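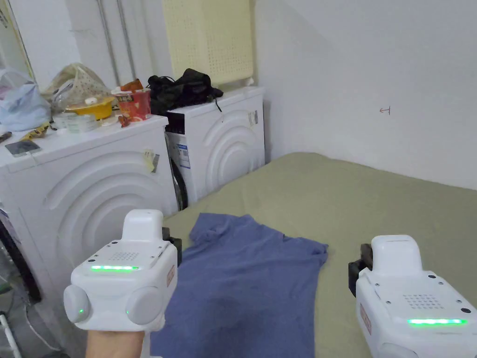 Blue T-shirt on a green sheet

Skevness Library of Verse and Ballad
Reading Room and Manuscript Store
Inspection Checklist with Comments

Print
Share
Back to Collections Care

Date of inspection: Monday, November 19, 2018
Inspected by: Benedita Cunha
Areas covered: Reading Room, Manuscript Store, Gunawardena Bequest shelving, loading passage
Previous inspection: April

Key: S = satisfactory. A = action needed. N = not inspected.

1. Access and exits

1.1 Main door opens fully and closes without force -- S
1.2 Emergency exit from Reading Room clear on both sides -- A
Comment: A book trolley had been left across the outer side of the door. It was moved during the inspection. Staff are reminded that the passage may not be used for returns, even for short periods.
1.3 Exit signs lit -- S
1.4 Ramp handrail firm -- S

2. Shelving and storage

2.1 Fixed shelving secured to wall -- S
2.2 Rolling stacks move freely and lock -- A
Comment: The brake on bay 7 does not hold. The bay has been taken out of use and a notice fixed to the handle. Readers asking for the border ballads should be told to expect a delay.
2.3 No items stored on the floor -- A
Comment: Boxes of unsorted chapbooks from the Gunawardena Bequest remain on the floor of the Store. The bequest comes to almost 700 items and the shelving set aside for it is full. The same point was raised in April.
2.4 Large folios stored flat and not above shoulder height -- S
2.5 Step stools in good order -- S
Comment: The older stool has a worn tread but remains safe to use. To be looked at again next time.

3. Temperature and damp

3.1 Climia monitor working and reading displayed -- S
3.2 Store temperature within the agreed range -- A
Comment: The display showed 20 degrees at the time of the visit. The agreed upper limit for the Store is 18. Heating engineer to be asked to check the valve.
3.3 No signs of mould on bindings examined -- S
3.4 Window seals sound -- N
Comment: Blinds were down to protect the open display of the epic fragments. Seals to be checked when the display is changed.

4. Fire safety

4.1 Extinguishers in place and in date -- S
4.2 Alarm call points unobstructed -- S
4.3 Salvage list held at front desk -- A
Comment: The list on file names items that have since gone on loan. A corrected copy is required, in large type, with shelf marks beside the titles.

5. Reading Room furniture and electrical items

5.1 Desk lamps tested and labelled -- S
5.2 Cables covered where they cross walkways -- S
5.3 Chairs sound -- A
Comment: Chair 6 has a loose back rail. Removed to the workshop.
5.4 Book rests and weights clean -- S

6. Records

6.1 Accident book available -- S
6.2 Visitor register kept up to date -- S
6.3 Catalogue terminal (Onent) reachable by wheelchair users -- S
Comment: The screen may still be too high for some readers -- a lower bracket is on order.

Items marked A must be answered in writing by the Head of Collections. Item 2.3 is carried forward for the second time and will be placed before the Library Board.

Signed: B. Cunha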